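Two-arm cell: right gripper reports "object held" with nothing in the fingers

Posted in: Grippers and end effectors
Tags: parallel gripper, false grasp, bimanual

We run a two-arm table cell that sorts small toy animals into a tray. Both arms carry the same two-finger parallel gripper on a Zumier controller. Since October the right gripper has been returning a held status on empty closes. The arm then goes through the full transfer, opens over the tray and logs a successful place. The left gripper does not do it.

Checked so far:

Finger pads cleaned and swapped left to right. The fault stayed with the right arm.
Force limit lowered from 8 N to 3 N. No change.
Controller restarted. Good for an hour or so, then the fault came back.

The log shows code 3341 shortly before each false grasp. The manual lists it only as "position reference warning." Layout is below in case spacing matters. The cream figure and the spotted cat are the pair it misses most often.
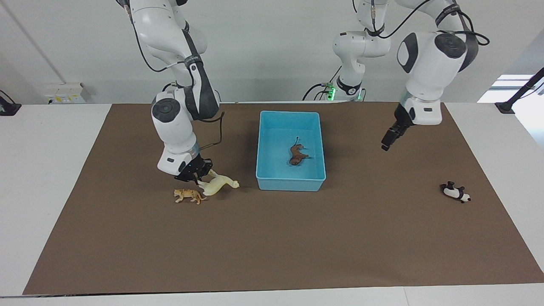
Replies

trokico_bench

3341 on that controller means the finger encoder has lost its zero. Held status is worked out from finger position: if the fingers stop before the closed position, the controller assumes something is between them. With the zero shifted by 2 mm, a fully closed gripper looks like a gripper holding a thin object.

Disable the arm, remove anything from the fingers and run the homing routine on the right gripper only. Close it empty and read the position. It should be zero. If it drifts again within a shift, check the gripper cable where it bends at the wrist. A worn conductor drops encoder counts there, and the restart only hides it by homing again.

Don't widen the held threshold to get rid of the symptom. You will start rejecting real grasps on thin parts such as tails and legs.

Ó Briain Controls

Agree with the above. Also make the place step depend on a second check. We read motor current together with position and stop the arm if the two disagree. It took more than 8 lines of script but it caught this fault on a Bomex cell before we had found the cable.

gantry_left

Had this once. Replaced the gripper.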